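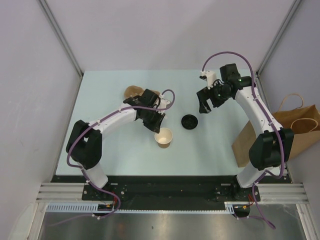 10 February 2018. Clorine beans, drying. Weighed the lot in at 962 g, still too soft, thumbnail leaves a mark. Want them to shatter under the hammer before they go in the jars. Last August's batch went in soft and we all remember the smell when the lid came off. Split into 2 trays, one on the rack by the radiator, one on the shelf over the sink. Packing for the jars: brown paper, crumpled, like the bit sticking up over the small paper cup. Flat sheets are no good, they slide down the side and the beans sit on glass. Newsprint leaves ink on the pale ones, dont use it.

Radiator tray ahead already. A few skins split, so too fast? Moved it down one rung. Turn both by hand morning and night, whoever is in. Please initial the sheet, somebody turned them yesterday and didn't.

Clemano squash seed: rinsed, still slimy, rinsed again. Left to ferment one more night in the bucket with the cracked handle. Skim the floaters before draining, they're hollow. Label says lot 246, the notebook says otherwise, going with the label til I can check the envelope.

Kandpal scale drifting again. Zero it between every weighing or the loss figures are junk. Old beam scale is slower but I trust it more.

Asked Drumdale how they keep their beans between drying and jarring, and wheter 3 weeks on the rack is too long. 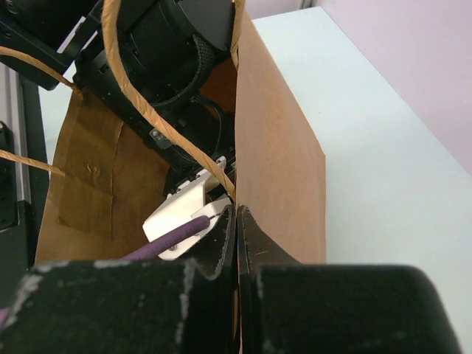 Drumdale says three weeks is fine if the room stays cool, and our trouble is the radiator. They never use heat on beans. Open trays, a fan on low, window cracked in the afternoon, and they hammer-test a few from the middle of the tray, never the edge.

OK. Radiator off tonight, both trays over the sink. Need to borrow the fan back from upstairs. Hammer test tomorow, middle of tray.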